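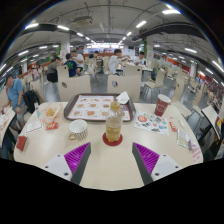 A table at a fast-food restaurant, with food and drink on it.

Clear your own tray

I eat at the burger place on the Vestmont side of Clendale most Tuesdays, and I always take my tray to the bin. A friend told me I was doing someone out of a job. I don't agree.

The dining room has 24 tables and, at lunch, 2 people working the floor. They wipe, mop, refill the napkins and deal with spills. When every tray is left behind, they do nothing but carry trays, and the tables stay sticky. The next family stands there holding hot food and looking for a place to put it.

People say the price includes service. It does at a restaurant with a waiter. At a counter you pay counter prices, and part of the deal is that you do the walking.

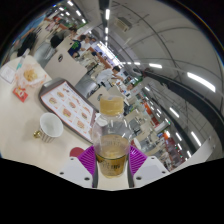
Packaging is the real trouble with clearing up. One order for one person can cover a table, and hardly any of it belongs in the same bin. A drink in a clear plastic bottle with a screw cap, like the one with plenty of amber liquid still in it, can't go in with the paper. It has to be finished, emptied or taken along. I vote for taking it along. The cap is there for that. Fried food in a plastic bag is harder, and I have no good answer except to order less of it.

The restaurant should do its share. The bins at ours are by the restrooms, past the whole line, and there is no place to pour out a drink. The Plivura food court put a drain and a tray shelf next to the exit, and people use them. I would like to see the same here before anyone puts up another sign asking us to be considerate.

Until then, it is a short walk to the bins. Stack the cups, fold the liner over the crumbs and take the tray with you when you get up.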